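Restoring from the second drive

I have kept backups at home for a good many years and, until this spring, had never restored more than one file at a time from any of them. This post is a record of a full restore, done on purpose, with the results written down while I still have the logs. It follows on from an older post on how the drives are set up, but the short version is repeated below for anyone who has not read it.

The machine being backed up is a plain desktop with one internal disk, which I call Trandau. There are two external disks of 500 gigabytes each, both made by Skerkex and bought from different shops a year apart. One is plugged in and written to every night. The other lives at my sister's house and is swapped with the first when I visit. The software is Eta, version 2, run from a scheduled job with a config file of nine lines. Eta splits files into blocks, stores each block once under its checksum, and keeps a small index for each run. Old indexes are thinned out so that I have dailies for two weeks, weeklies for three months and monthlies after that.

The nightly job mails me one line. It gives the number of files looked at, the number changed, the size written and the exit code. For most of the last two years that line has ended in a zero and I have deleted it without reading the rest.

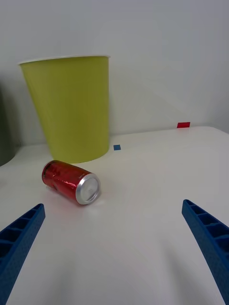
The exit code says that Eta finished writing. It says nothing on whether the blocks can be read back. There is a separate check command which reads the indexes and confirms that every block they refer to exists, and with a further option it reads each block and works out the checksum again. I had been running the first kind of check once a month. The second kind takes most of a night on these disks, and I had run it once, when the disks were new.

What prompted the test was a message from Lakmal Khondokar, who had read the older post and asked how long a restore took. I did not have a figure. I could have given him a guess from the speed of the disk, and it would have been wrong by a wide margin, as will be seen.

The method was as follows. I bought a cheap blank disk and fitted it in an old desktop, named Casado, which had nothing else on it. I installed the operating system from a stick, then Eta from its own package. I did not copy anything across from Trandau, and I switched Trandau off at the wall before starting. The only things I allowed myself were the second drive, the printed sheet kept in the drive's case, and whatever I could remember.

The printed sheet was the first fault. It gives the passphrase for the store and the commands needed to open it, but the commands were for Eta version 1. In version 2 the option that names the store was changed, and the old form produces an error that mentions the config file and not the option. I spent forty minutes on this before reading the built-in help page properly. The sheet has been printed again, with the version number at the top and the full text of the config file on the back.

The second fault was in the config file itself. I had an exclude rule meant to skip the browser's cache, written as a bare word with no path in front of it. Eta matches a bare word against any folder at any depth. It had therefore been skipping every folder called "cache", including one inside a mapping program where I keep tiles I had edited by hand. These were not in any backup on either disk, and had not been for as long as the rule had existed. The originals were safe on Trandau. The rule now has a full path.

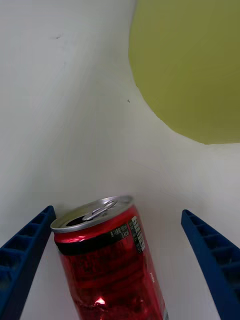 I would suggest that anyone with exclude rules list what is being left out, as well as what is being kept. Eta has a dry run option which prints both. I had only ever looked at the kept list, and looked at it by scrolling quickly.

The restore proper was started just after nine in the morning. The first 200 gigabytes took a little under three hours, which fits the speed of the disk and would have given me a pleasant number to send to Lakmal. After that the rate dropped sharply. The large files, mostly video and disk images, had been written first, and what was left was a very large number of small ones: mail, source code, and the thumbnails that a photo program makes for itself. Each small file costs an index lookup and at least one seek, and the blocks for a folder that has changed often are spread all over the store. The last tenth of the data took more than half of the total time. It finished at ten past six in the evening.

I then compared the result with the live disk. I had made a list of every file on Trandau with its checksum before switching it off, and Casado produced the same kind of list from the restored copy. The two lists were sorted and compared with diff. There were 1,594 lines that did not match, which was alarming until I grouped them by folder.

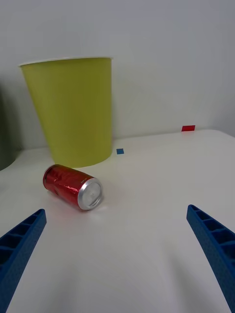
Red can on its side, yellow-green cup behind it.

Of those lines, 515 were files changed or added on Trandau after the last backup to that drive, and so were expected. Most of the others were the skipped cache folders described above. A handful were file names with accented letters, where the two machines had stored the same letter in two different forms; the contents were the same, and only the names failed to match. I converted both lists to one form and those went away. What remained was a single file, a scanned letter, whose checksum differed with no change in date or size. I ran the full check on the store and it reported one bad block.

The bad block is the only real loss the test found, and the file was still good on Trandau and on the first drive. I cannot say when it went bad. The drive's own error log has no entries of interest. The block was written in June of last year and could have failed on any day since, or have been wrong in memory before it was ever written. Full checks of both drives are now on the calendar, one before each swap, and the result is written on a card in the case.

Subbarao D'Souza, who looked over a draft of this, pointed out that a test on one drive tells you nothing on the other. He is right. I have since done a smaller restore from the first drive, taking only the mail and the source code, and it matched once the accent problem was allowed for. I will do the full one when I next have a day free and can spare the machine. 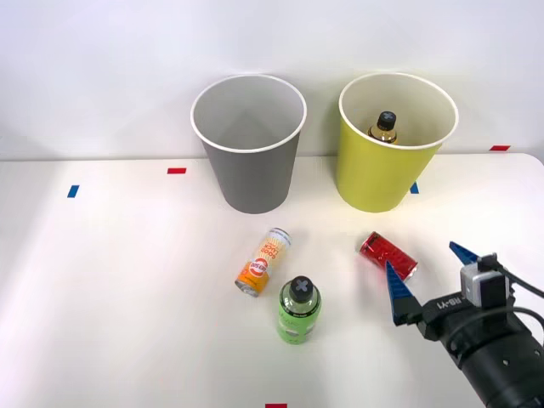

Labelling is the last item and is not a software matter. The two drives are the same model, and the labels I had put on them were small and in pencil. At one visit I brought the wrong one home, did not notice, and ran for five weeks with the older drive here and the newer one at my sister's. Eta does not object to this, it simply writes a larger set of changes. The two paper cups are much the same size and shape, one grey and one yellow-green, and can be told apart from across a room without reading anything. The drives now have coloured tape to the same scheme: grey for the first and yellow-green for the second, with a matching strip on each case. The store name inside Eta has been changed to the colour as well, so that the nightly line says which drive it wrote to.

Changes made, for my own reference. The nightly job now refuses to run if the store name is not the one expected for that period. The exclude rules all have full paths, and the thumbnails are left out entirely, as the photo program will make them again. With those gone the number of small files is much lower, and I expect the restore time to drop by a couple of hours, though I have not measured it. The printed sheet has been replaced in both cases. The mail line now ends with the date of the last full check.

I have not changed the thinning scheme. Several people wrote after the earlier post to say that two weeks of dailies is too few, and it may be, but I have never needed one older than four days. The config file in its present form will go up on the notes page once I have taken the paths out of it.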